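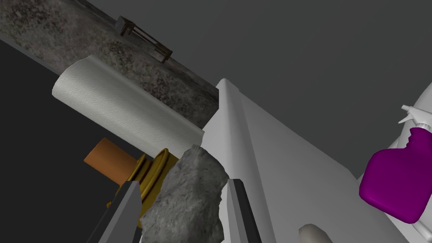 A gray, rock-like object between two gripper fingers, with a roll of paper towels behind it.

How to Clean Stones for a Tabletop Fountain

Stones collected outdoors carry soil, algae and fine grit. If they go straight into a fountain, the grit ends up in the pump and the water turns green within days. Set aside an afternoon for the first batch.

What you need
A bucket
A stiff nylon brush
An old toothbrush
White vinegar
Dish soap
Paper towels

1. Rinse
Hose the stones off outside. Do not do this over a kitchen sink, as sand settles in the trap. Turn each stone over and flush the holes.

2. Test for lime
Put a few drops of vinegar on a dry spot. If it fizzes, the stone contains lime. It will slowly raise the hardness of the water and leave a white crust on the pump. Use it in a flower bed instead.

3. Scrub
Mix a squirt of dish soap into a bucket of warm water. Use the nylon brush on the flat sides and the toothbrush in the pits. Wire brushes leave metal streaks that rust later.

4. Soak
Leave the stones in clean water overnight. Change the water in the morning. If it is still cloudy by evening, soak them again - porous stones can take three or four changes.

5. Dry
Blot with paper towels and leave the stones in an airy place for two days. Never dry them in an oven or microwave. Trapped water can turn to steam and crack the stone with some force.

6. Place
Set the largest stone first, clear of the pump intake. Fill in around it with smaller ones and top up the water until the pump is fully covered.

My own fountain is a Fuketti bowl that holds 93 ounces. I take the stones out once a month and go over them with the toothbrush. Plain water is enough for that, and soap left in the pits will make the fountain foam.

Marcelino Barroso
Updated 06/12/2022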